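Home Contents Inventory: Handout 3
Course notes, Personal Insurance Basics
Instructor: Reynaldo Espiritu

What an inventory is for

A contents policy pays for what you can show you owned. After a fire or a burst pipe most people can name the big items and forget the rest. An inventory is a written list, made before any loss, of the things in the home and what each would cost to replace.

Replacement cost and actual cash value

Replacement cost is the price of a new item of the same kind and quality. Actual cash value is that price less depreciation. Read the declarations page to find out which one your policy uses. A sofa bought five years ago may be paid in full under the first and at less than half under the second.

Working room by room

Finish one room before starting the next. Large furniture goes on the list first, then electronics, then small goods. Small goods may be grouped (kitchen linens, paperbacks) unless a single piece is worth more than the group limit in the policy. 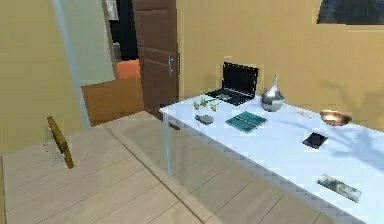
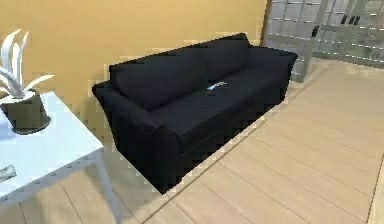
For each line, record:
Item and short description
Maker and model, if known
Year bought
Price paid, or best estimate
Where the receipt is kept

Serial numbers matter for electronics. Write them down exactly, including letters.

Special limits

Jewelry, silverware, cash and collections usually have their own caps, well under the total contents limit. If the value is above the cap, ask about a scheduled item endorsement. An appraisal is normally required. Antiques need one in nearly every case, as a store price for a new item says little about them.

Storing the list

Keep 2 copies, one of them outside the home. Update the list every July or after any large purchase.

Assignment

Complete an inventory for one room of your own home. Use the Dizon worksheet from the course page. Bring it to the next session, where Duygu Kurtuluş will go over the claim form.

Reading: chapter 3, sections on valuation and proof of loss.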